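Putico open day, quick notes before I forget it all

Thursday, January 10, 2019

Ok so typing this on the bus back, laptop on knees, sorry in advance. A few of you asked in the comments if I was going to the Putico open day and yes, I went. Putico is the hosting company this blog sits on (moved here in December, after the old host ate my comments for the second time). They opened up the office and the server room in Haworth for the day. Free entry, free coffee. I was always going to go.

Got there late. The bus drops you on the wrong side of the road and the building has no sign, only a number, 474. Walked past it. Walked past it again. A girl with a lanyard waved me in.

First thing was a talk in the canteen, How Your Page Gets To Your Reader or something close to that. Slides. Lots of arrows. I thought I'd be bored and wasn't. The guy, Kumaresan Krishnan, runs support there and used to blog himself, a cricket blog, gave it up when his kid was born. So he talks like one of us. He put up a real blog (his own old one, brave) and showed everything that loads when you open it. The post itself was tiny. The rest was widgets. Visitor counter, weather thing, a blogroll with those little icons, a music player that plays nothing now. 124 separate requests for one page about a rained-off match.

I went red a bit. I have the weather thing. I also have the counter, which says 3330 as of this morning, and I'm not taking it down, I'm fond of it. The weather thing can go though.

Stuff I wrote down from the talk —

Resize your pictures before you upload. I know I know. I've been putting them up straight off the phone.

Export your posts every month. Not "the host has a backup". Your own copy, on your own drive. Somebody asked what happens if Putico shuts down and he said well, then you'll be glad you did the export. Fair.

Drafts don't come out in the export unless you tick the box for them. I did not know this!! I have so many drafts.

Old posts with broken links, you can leave them, readers mostly don't mind, but fix the ones on your About page. Mine has a link to a forum that's been dead for years. On the list.

Then the server room. They take you in small groups and you have to leave your bag outside. Loud. Much louder than I thought, like standing next to a hair dryer. Cold down one aisle and warm down the next, and everybody did the same thing, walked back and forth between the two going ooh. I asked which one was mine and the man said it doesn't really work like that, it's on several of them. Bit of a let down, I wanted to wave at it. He did let us look at the label on one of the racks, they name them all after villages. Lallar, Grerkska, couple more I didnt catch. Grerkska is the one that went down in December apparently, so if you got the error page when you came to read my Christmas cake post, now you know who to blame.

Lunch was sandwiches. Egg or cheese. Had both.

After lunch you could book a slot at the help desk and get somebody to look at your own blog with you. Longest queue of the day. I nearly skipped it and I'm so glad I didn't, it was the best part by miles. 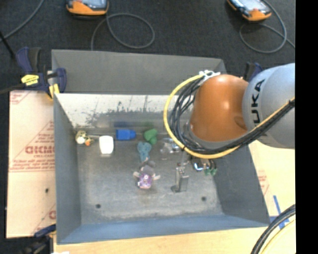

So my slot. Got a very patient woman who opened my blog on a big screen, which is a horrible feeling, everyone behind me in the queue could read it. She scrolled. She kept scrolling. She asked why my front page shows every post I wrote since summer and I said because I never changed it. She changed it. Took her ten seconds. The page opens so much faster now, go try it, go to the front page and come back.

Also she found out why the email subscription wasn't working. It was sending to an address I closed ages ago for approval. So if you signed up and never heard from me, I wasn't ignoring you, please sign up again, box is on the right under my photo.

She wanted me to change the purple background as well. No. The purple stays.

Things I didn't like — no seats outside the help desk, and the second talk (on domain names) was basically an ad. Prices on every slide. Left halfway and went for more coffee. Wifi was slow too, in a hosting company, I mean come on.

Met two people who read this blog!! One of them recognized me from the scarf. Hi if you're reading. You said you had a recipe blog and I forgot to write down the adress, leave it in the comments and I'll add you to the blogroll.

They're doing another open day later in the year, no date yet. I'd go again. Take the earlier bus, book the help desk slot the minute you walk in, and wear layers for the server room.

My stop's next. Will do the export tonight, with the drafts box ticked, and the About page at the weekend if I get to it.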